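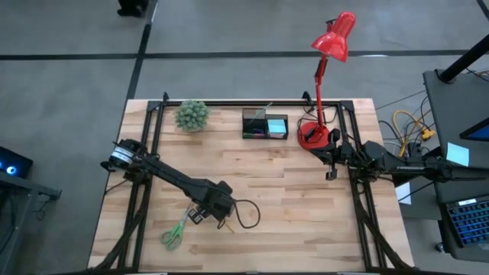 ¿Qué es una demostración en el aprendizaje por imitación? El registro completo de una tarea hecha bajo control humano - imágenes, posiciones de las articulaciones, apertura de la pinza y órdenes enviadas, todo con marca de tiempo - que luego sirve de ejemplo para entrenar una política.

Recogida de demostraciones (robótica)

La recogida de demostraciones es el conjunto de procedimientos con los que se obtienen ejemplos para un sistema de aprendizaje por imitación. También se llama captura de episodios, o grabación a secas en la jerga de laboratorio. Se usa sobre todo en manipulación: coger, colocar, abrir, ordenar, entregar de una pinza a otra. No debe confundirse con la programación por puntos, donde se guarda una trayectoria y se repite tal cual. Aquí la trayectoria individual importa poco, importa el conjunto.

Contenido
1 Terminología
2 Puesto de trabajo
3 Métodos de control
4 Desarrollo de un episodio
5 Variación de la escena
6 Tareas de escritorio
7 Anotación y descarte
8 Formato de los datos
9 Tamaño de los conjuntos
10 Problemas conocidos
11 El protocolo Ravine
12 Véase también

Terminología

Episodio: una ejecución de principio a fin, buena o mala. Demostración: un episodio aceptado. Algunos autores usan las dos palabras como sinónimos, lo que complica comparar cifras entre trabajos. Operador: quien mueve el robot. Política: la función aprendida, que recibe observaciones y devuelve acciones. Reinicio: devolver los objetos a una posición inicial, la misma u otra.

En español conviven «teleoperación» y «telemanipulación». La segunda es más frecuente en textos nucleares y submarinos. «Pinza» y «garra» se alternan sin criterio claro. «Efector final» es más general, incluye ventosas y herramientas.

Puesto de trabajo

Lo habitual es una mesa con uno o dos brazos fijados a los lados, por carriles o por mordazas, y cámaras en posición conocida. En el montaje bimanual enfrentado los brazos entran desde lados opuestos y comparten el centro del tablero. Ventaja: cada objeto se alcanza desde dos direcciones. Inconveniente: riesgo de choque entre muñecas, sobre todo con operadores nuevos.

El puesto del operador suele estar pegado a la mesa. Teclado, monitor, a veces un pedal para marcar inicio y fin. Una mesa de madera clara con un escritorio gris al lado, separados por un hueco lleno de cables, es una disposición corriente en laboratorios pequeños. Los cables sueltos son un problema de seguridad y tambien de datos: si entran en el plano de la cámara y cambian de forma entre sesiones, el modelo los ve.

Cámaras. Una fija desde arriba o desde un costado, casi siempre. Además, una por muñeca cuando el presupuesto lo permite. La fija da contexto, las de muñeca dan el detalle del contacto, que la fija pierde en cuanto la pinza se pone encima del objeto. Esa oclusión es el argumento clásico a favor de la cámara de muñeca: con unas tijeras, por ejemplo, la pinza puede tapar las puntas y dejar a la vista solo los ojos del mango.

Métodos de control

Líder y seguidor. El operador mueve con las manos un brazo pequeño y el grande lo copia articulación por articulación. Barato, intuitivo, sin cinemática inversa. Obliga a tener un segundo juego de brazos.

Mando de realidad virtual. Se registra la posición de la mano en el espacio y se traduce a la pinza. Necesita cinemática inversa, da saltos cerca de las singularidades. Cansa menos al principio y más al final de la sesión, según los propios operadores.

Guiado directo. Se agarra el brazo y se lleva. Buena calidad de contacto, pero las manos de la persona salen en la imagen y hay que volver a reproducir la trayectoria sin ellas.

Ratón espacial o teclado. Lento. Se mantiene para correcciones finas y para tareas de un solo brazo.

Pinza de mano instrumentada. Sin robot: la persona lleva una pinza con cámara y hace la tarea. Rápido y portátil, aunque luego hay que comprobar que el robot alcanza esas posturas.

Desarrollo de un episodio

1. Colocación de los objetos según la hoja de variaciones.
2. Brazos a la postura de reposo.
3. Inicio de grabación, con un segundo o dos de quietud.
4. Ejecución.
5. Vuelta a reposo, fin de grabación.
6. Marca: aceptado, fallido, dudoso.
7. Reinicio.

El paso 7 se lleva buena parte del tiempo y casi nunca aparece en los artículos. Por eso algunas tareas se diseñan en pareja, una deshace la otra: guardar el lápiz, sacar el lápiz. Las dos se graban.

La quietud inicial es discutida. Si es larga, la política aprende a no hacer nada y se queda parada al arrancar. Muchos grupos la recortan en el preprocesado.

Variación de la escena

Un conjunto con los objetos siempre en el mismo sitio produce una política que funciona en ese sitio. Se varía por tanto:

- posición y giro del objeto principal
- objetos de distracción
- luz
- fondo y altura de la mesa
- operador

La luz se trabaja poco. Una lámpara articulada sobre la propia mesa sirve para dos cosas, como objeto de la escena y como fuente que se enciende, se apaga o se gira. Las pantallas brillantes meten reflejos que saturan la imagen en algunos ángulos. Se recomienda conservar esos episodios y no filtrarlos por estética, los reflejos también estarán el día del despliegue.

Los objetos de distracción conviene que sean verosímiles para la tarea. En una mesa de oficina, una planta pequeña, un organizador de rejilla, notas adhesivas. Los cubos de colores, heredados de los bancos de prueba antiguos, dan resultados difíciles de trasladar.

Tareas de escritorio

Familia de tareas muy usada porque el material es barato, cabe en el alcance de brazos pequeños y plantea dificultades distintas entre sí.

Tijeras: rígidas, planas, articuladas. Se cogen mal por las hojas y regular por los ojos del mango. Si se abren a mitad del movimiento cambia la geometría de lo agarrado. Tumbadas sobre madera apenas sobresalen, la pinza tiene que bajar casi hasta el tablero y ahí se producen la mayoría de paradas por exceso de fuerza.

Lápices y palos finos: ruedan. Sección estrecha, poco margen lateral. Meterlos en un organizador exige orientarlos antes, en el aire o apoyándolos en el borde.

Notas adhesivas: separar una hoja del taco es deformable y pegajoso a la vez. Pocos conjuntos públicos la incluyen.

Lámparas articuladas: se empujan, no se cogen. El movimiento de un brazo arrastra los demás.

Plantas: casi siempre distracción, rara vez objetivo.

Anotación y descarte

La marca de éxito la pone el operador en caliente y la revisa otra persona. Cuando discrepan se mira el vídeo. Los episodios fallidos se guardan aparte; sirven para entrenar detectores de fallo y, en métodos con recompensa, como ejemplos negativos.

Los «dudosos» son el grupo conflictivo. Objeto colocado pero torcido. Tarea cumplida con tres intentos de agarre. Siwan Gethin defiende aceptar los que incluyen recuperación, es decir, un error seguido de corrección, porque enseñan al modelo a salir de estados malos. Aurélien Bodin sostiene lo contrario para conjuntos pequeños: con pocos ejemplos, el modelo copia tambien el error. La discusión sigue abierta y depende bastante del método de entrenamiento.

La anotación en lenguaje (una frase por episodio, «pon las tijeras junto al organizador») se generalizó con las políticas condicionadas por texto. Se aconseja que varias personas redacten la misma instrucción. Las frases de un solo autor se parecen demasiado.

Formato de los datos

Cada episodio guarda como mínimo: imágenes por cámara, estado articular, acción ordenada, apertura de pinza, reloj común. Deseable: corriente o par por motor, calibración de cámaras, versión del programa, identificador del operador.

La diferencia entre estado y acción se pasa por alto a menudo. La acción es lo que se pidió, el estado lo que el brazo hizo. En contacto se separan, y esa separación es la única pista de fuerza si no hay sensor.

Sincronía: si la imagen llega tarde respecto a las articulaciones, la política aprende con retraso incorporado. Se comprueba con un golpe seco de la pinza, visible en vídeo y en la señal del motor.

Tamaño de los conjuntos

No hay cifra general. Para una tarea única, con poca variación de posición, se han usado conjuntos de 70 episodios. Con variación de objetos y luz suelen pedirse 300. El conjunto de escritorio del grupo Bikside reúne 3,000 episodios entre todas sus tareas, repartidos de forma desigual: las tijeras están muy representadas, las notas adhesivas casi nada.

Más episodios del mismo tipo rinden cada vez menos. Mansa Opoku comparó, con el mismo total, una sola disposición de la mesa frente a muchas, y la segunda opción fue mejor en todas las pruebas con objetos movidos. En la disposición original no hubo diferencia clara.

Problemas conocidos

Fatiga. Los episodios del final de la sesión son más cortos y más bruscos. Se limita el turno o se alternan tareas.

Estilo del operador. Hay quien entra siempre por la izquierda. Mezclar operadores da datos multimodales, y los métodos que promedian acciones se quedan en medio, o sea, en ningún sitio. Los basados en difusión o en bloques de acciones lo toleran mejor.

Deriva del montaje. Una cámara golpeada, un carril aflojado. Se graba un episodio de referencia al empezar cada sesión y se compara.

Atajos visuales. El modelo se fija en algo que no es el objeto: la sombra del brazo, un papel al borde de la mesa, el monitor del puesto si cae dentro del plano. Difícil de ver hasta que se quita el elemento y todo falla.

Brazo inactivo. En tareas de una mano con montaje doble, el segundo brazo se queda quieto en una postura cualquiera. Si la postura cambia sin motivo entre episodios, es ruido. Si nunca cambia, el modelo puede depender de ella. Se suele fijar una y variarla poco.

El protocolo Ravine

Conjunto de normas escrito por Lleucu Bellis y Eleri Kemeys para el laboratorio Watkins, adoptado despues por Bikside y, con cambios, por Tundent. Trata sobre todo de mesas bimanuales. Puntos principales: hoja de variaciones cerrada antes de grabar, bloques de 100 episodios con revisión entre bloques, prohibición de borrar fallidos, nombre del operador sustituido por un código. La versión de noviembre añadió el episodio de referencia y retiró la quietud inicial obligatoria.

Críticas: la hoja cerrada impide reaccionar cuando el primer bloque enseña que falta algo. Tundent la sustituyó por una hoja revisable en cada bloque. Sobre el código de operador hay quejas parecidas, dificulta avisar a quien graba con un vicio repetido.

Véase también

Aprendizaje por imitación
Clonación de comportamiento
Teleoperación
Manipulación bimanual
Calibración ojo-mano
Aumento de datos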